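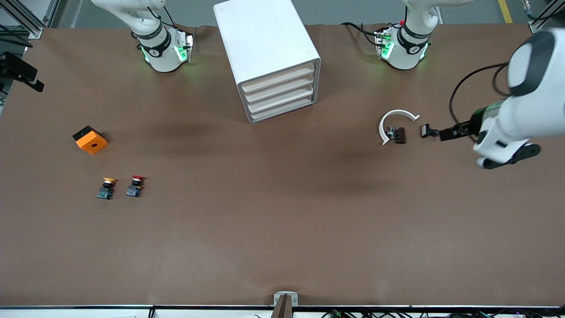

Four drawers and a bag of buttons: the Mamulari bench set

Anca Enache
March
61 shares | 65 comments

Quick one, I've got a panel to wire by Friday.

Bought the Mamulari bench set for the parts table. You get a small white plastic cabinet, four shallow drawers in cream, and a starter lot of push buttons and bits to put in it. Ordered through Nedelcu, box a bit squashed, contents fine.

Cabinet first. Light. 580 g empty on our scales, so it slides if you yank a drawer. Stuck some rubber feet on, sorted. Drawers are shallow and I mean shallow, a button with its contact block goes in lying down and no other way. Fine for me. Not fine if you keep big stuff. No stops at the back either, so the top one came right out in my hand the first day and teh lot went under the bench.

No labels in the box. For that money I'd expect labels.

We put brown paper down under everything, costs pennies, and you can write on it. Dropped screws show up better than on the bare bench. Change it when it gets tatty.

The buttons are better than the cabinet. Proper screw terminals, clear tops over them so you can check you've got the wire in before you tighten. Red and yellow caps, easy to tell apart from across the room. The ring on the yellow was stiff to start, eased off after a few goes. Orange housing is good and bright, plastic a bit thin at the corners for my liking.
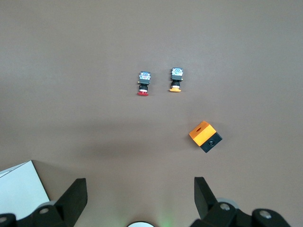

MIRNITZ REPAIR CLUB – Electrics Bench

Aurel Văduva has had the same set at his end since the winter and says his drawers have gone loose. Mine haven't yet. He also overfills them, so.

Compared with the old Hurix cabinet: Hurix is heavier and the drawers run nicer, but it's deeper and takes up half the bench. Wouldn't swap back. Might get a second Mamulari and stack them, if they do stack, the leaflet doesnt say.

Good: size, terminals, colours you can see.
Bad: no drawer stops, no labels, slides about.

Four out of five for the buttons, three for the cabinet. Spare drawers are sold seperately, haven't tried any.

756 views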